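An open day at Almont, or how I spent three hours watching laundry

Sun 25 April

My sister thinks I need better hobbies. She may have a point, but when Brondeo put up a notice saying they were opening their workshop at Almont for the afternoon, I booked a place the same evening. I've read plenty about robots that handle cloth and I'd never stood next to one!

Getting there was the usual Sunday palaver. The bus drops you at the bottom of the hill, and the sign for the Nasution building is hidden behind a hedge, so I walked straight past it and had to double back through the car park. Inside it was all lanyards and squash in paper cups. They took us through in groups of 16, which meant a wait of 12 minutes in a corridor with nothing to look at but a fire door. Fine by me, I'd brought a flapjack.

The cloth-handling demonstration was the one I'd come for. I'd pictured something big and noisy in a cage, and what you get is a pair of arms, a white table and a piece of black cloth. You find yourself leaning in like you would at a snooker match.
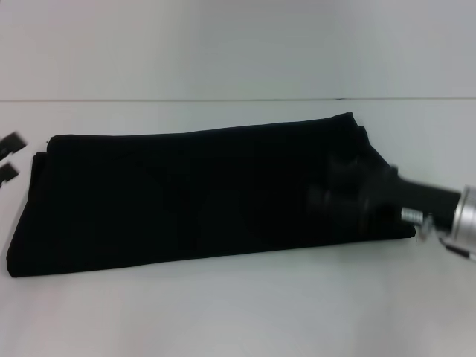

Why is cloth so much harder for a robot than a box or a bottle?
A box keeps its shape when you pick it up, so the robot can plan the whole move before it starts. Cloth sags, slides and bunches as soon as it's touched, and the plan has to change with it.

That was roughly how our guide put it, anyway, and she was very patient with a man behind me who wanted to know if it could do fitted sheets. (Not yet. I can't do fitted sheets either.) She said black fabric is a pain for the cameras too, as the creases hardly show up against each other. I went home and looked at my own black jumpers on the airer and, well, fair enough.

Each arm has a gripper with jaws that close on the fabric, and the guide talked us through how the 2 arms have to work as a pair. If one pulls and the other doesn't give, the cloth slips or stretches. My gran used to make me do the same with double sheets across the landing, and she shouted if I let go of a corner.

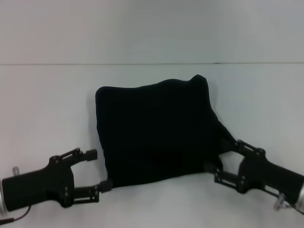
I asked how many practice runs they do and was told 192 in a normal week, which sounded like a dreadful amount of folding until I remembered that a machine doesn't mind. Someone else asked about speed. Slow, was the answer, and they were quite open about it. Speed comes later, once the grip is dependable.

There was a good bit on the wrist cameras as well. I hadn't known they put little ones right down by the gripper, so the view swings about with every move of the arm. You'd feel seasick watching it for long, I should think, and a fair share of what comes back is of no use for folding anything.
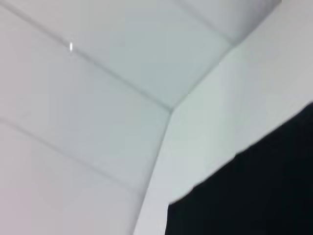 After that we were let loose on the Tostavetti stand in the next room, where they had spare gripper pads you could squeeze and a rather dull film about bearings. I'd skip the film. The pads were lovely though, a bit like the end of a new pencil rubber, and a small boy had to be parted from his.

Tea was in the canteen, with decent lemon cake and not nearly enough chairs. I ended up perched on a windowsill with two retired machinists who had strong views on cable routing, and I could happily have stayed another hour listening to them.

If you fancy going, there's another one in May. Booking is through the Brondeo website and it's free, but go for an early slot as the later groups were getting hurried along a bit by the end. Wear flat shoes, take a snack for the corridor, and if you're coming by bus, it's the turning before the hedge.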